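Notebook, shooting project, Honcombe practice gym
October, started 7:30 a.m.
Present: me, Leonie Rothe, Arne Diekmann. Ilse Wunderlich came by after the team lift.

Carrying on from the last entry. The open question is still why the team shoots worse at the north basket than at the south one. Coach Vincze raised it in preseason and I put it down to which drills get run at which end. I no longer think that covers all of it.

Where the data stands. The shot log has 3,710 attempts in it, all from practice, none from games. Leonie went through the whole file again last night and took out the rows where the shooter field was blank or the end of the court was missing. She kept a copy of the old file under the old name, so please don't overwrite it. With the cleaned file the gap between the two ends is smaller than what I wrote down before, but it is still there. It shows up for catch-and-shoot threes from the wings and hardly at all for layups. Free throws are in between.

The drill explanation: late in practice they run the tired-legs shooting drill, and it is nearly always at the north end because the water and the ball racks are down there. That would pull the north numbers down by itself. Leonie split the file by time into practice, first half and second half. The gap gets smaller in the first half but doesn't go away.

So this morning we measured the baskets.

Rim height. Laser level on the floor, steel tape as a check. South is right on. North is low at the front of the rim and close to right at the back, so the rim tips forward a little. You can't see it standing under it. Arne put the digital level across the rim in both directions and got the same answer as the tape. We moved the ladder and did it again from the other side to be sure it wasn't the floor. The floor is fine.

Rim stiffness. We used the Flosuma rim tester, the one with the hanging weight and the dial. It was a pain to get seated on the north rim because one of the net hooks is bent inward. Arne took the net off, which fixed that. Readings, as percent energy absorbed on the tester's own scale: I wrote them on the sheet in the binder, not here, because I want Margit to look at the calibration card before anybody quotes them. In words, the north rim is looser than the south one and the readings scatter more. On the south rim three pulls in a row gave me the same number. On the north rim no two pulls agreed.

Breakaway spring. Arne thinks the spring on the north unit is worn. He pushed down on both rims by hand and says the north one comes back slower. I tried it and agree, for what that's worth. The units were bought from Van Wyk at the same time, but the north one was taken down and put back up when the backboard padding was replaced, and I have no record of who set the tension afterward. Johannes Molefe may know. Asked him by email, 9:10.

Ball drops. We dropped 170 in all, split evenly between the two ends, from the arm on the scissor lift, aimed at the front of the rim. Leonie called the landing spot and I wrote it down. The point was to see whether a soft rim sends the ball somewhere different. Pressure was checked at the start and again halfway through, and two balls were swapped out after the second check because they had gone soft. I should have caught that earlier. The drops done with those balls are marked with an S on the sheet and I would leave them out.

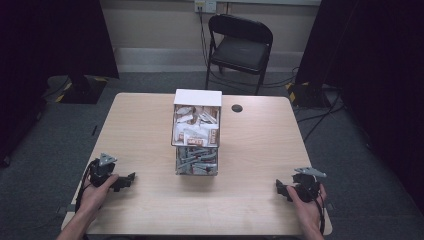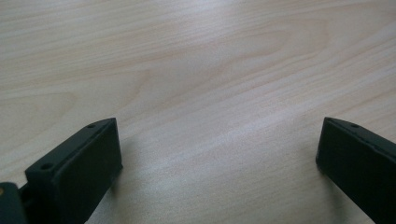
What the drops say so far: off the north rim the ball comes up shorter and tends to die near the front. A few that would have bounced over on the south rim sat down and went in. That goes the wrong way for our problem. A dead rim should help a shooter on balls that catch the front, and the players are shooting worse there, so stiffness alone doesn't explain it. The tilt might. If the front edge is low the opening as seen from the wing is slightly changed, and the flat shooters should feel it differently from the ones with a high arc. We can check that because we have arc on most of the attempts.

Leonie is against making too much of the tilt. Her argument is that the amount is small next to how much a college shooter's ball varies from one shot to the next, and that we would need a lot more attempts before we could see it. She is probably right. She ran a quick estimate on the back of the drop sheet and got a number larger than our whole log. I'd like her to write that up properly so the method is in here and not just the answer.

Other idea, from Ilse, who has been shooting in that gym for three years: the background. Behind the north basket there is the glass door and the hallway, and in the morning the light comes through it. Behind the south basket there is the curtain. She says she looks at the back of the rim when she shoots and at the north end she sometimes loses it against the door. She didn't know what we were measuring when she said this, so I'm taking it seriously. She also said the other guards complain about it and the posts don't. That fits with threes being worse and layups being the same.

It is easy to test. Hang the spare curtain over the door for a week and leave it off for a week, same drills. Coach Vincze has to agree because it blocks the way to the training room. I'll ask her after film.

What I don't want is for us to level the rim and hang the curtain in the same week. Then if the numbers move we won't know which one did it. Arne would rather fix the rim right away on the grounds that a rim that tips forward is a rim that should be fixed, and the first home game is coming. The game rims are in the main gym and are a different model, so the practice rim has no bearing on that. But I take the point that we can't leave it wrong for the sake of a study. Agreed for now: curtain first, rim after, and if the north rim gets any looser we stop and fix it.

10:45. Johannes wrote back. The padding job was done by Cliltwood and their crew rehung the unit. He has the work order but it only says "reinstalled, checked." No tension setting. He is going to call them.

11:20. Put the net back on the north rim. Straightened the bent hook with pliers. Arne rechecked the level with the net on, same as before.

One more thing on the log. Leonie found that for part of September the tablet at the scorer's table had the ends swapped, north entered as south. It affects roughly 70 attempts. She fixed them using the video, except for a handful where the video is missing, and those she dropped. Anyone working from a copy of the file made before today should throw it out and take the new one from the shared drive.

To do
Margit: calibration card for the rim tester, then initial the sheet.
Leonie: write up the sample size estimate. Split wing threes by arc, low and high, both ends.
Arne: price a spring kit from Van Wyk, and ask whether the spring can be changed with the board up.
Me: curtain, Coach Vincze. Re-inflate the two soft balls, leave them overnight and see whether they hold. Type up the drop sheet with the S rows kept separate.
Johannes: answer from Cliltwood.

Lift went back to facilities at noon, key is with the front desk. We need to book it again for the second set of drops, and the volleyball camp has it most afternoons, so it will have to be another early start.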